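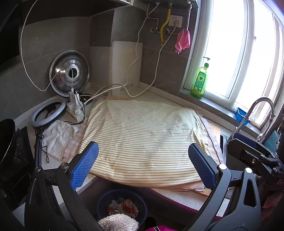
Prirlow student project - cloth task thread

tallgrass_ian
ok where are we. 935 episodes in the folder as of last night, target is 1,341. Writeup is due June 5, 2019 so thats not a lot of evenings

mopsy87
Towels are fine. The big striped cloth is the problem, policy grabs two layers half the time and drags whatever is under it

tallgrass_ian
so take the layers out from under. flat counter, one cloth, done

mopsy87
Disagree. Then it learns flat counter one cloth. Judges at Momham bring their own stuff, last year it was a tablecloth over a box

kettle_no_lid
agree w mopsy. but can we pleas settle on ONE start pose for the grippers, mine start wide and hers start nearly shut

Isla Morrison
Wide. It's in the doc I shared in May. Also re-check the finger pads before every batch, I threw out 20 of mine because one had slipped.

tallgrass_ian
20?? could've kept those as failures

Isla Morrison
A slipped pad isn't a failed fold, Ian. Different thing.

tallgrass_ian
fine. still think we're making it harder than it has to be - Aner team only did flat and they placed

kettle_no_lid
they placed 6th lol

mopsy87
I'll do more striped cloth tonight, layers stay in. Somebody else take napkins

kettle_no_lid
napkins, ok. who has the spare battery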